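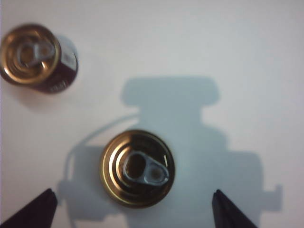 3.2 Collection of empties and weighing

Households in the Gorance and Tiron districts were given one sack each and asked to set aside all beverage cans for the month of June. Sacks were picked up at the curb and taken to the sorting hall at Clirkico, where glass, paper and food tins were removed by hand. Of the 1,986 sacks handed out, 1,703 came back with a readable tag. The remainder were left out of the analysis.

Cans were weighed as received. Crushed and whole cans were not separated, as earlier work (Rathnayake and Katene) found no difference in mean weight between the two once leftover liquid had been drained. Draining was done on a sloped rack overnight. Sacks holding more than one household's tag -- a problem mostly in the apartment blocks -- were split evenly between the tags.

Color and lid finish were recorded for a subsample of 1,248 sacks. Coders worked at a white surface under fixed ceiling lights, and each sack was coded twice. Disagreements were settled by a third coder (L. Gunawardena).

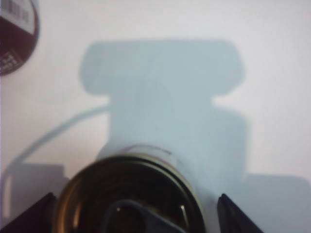 Figure 2. White surface with cast shadow.

Uneven light affects the coding of pale finishes more than dark ones. Silver and light gold were therefore merged into a single class before the models in Section 4 were fitted. Merging changed the district estimates only in the third decimal place. Return rates are given per 1,000 residents, using the district population register.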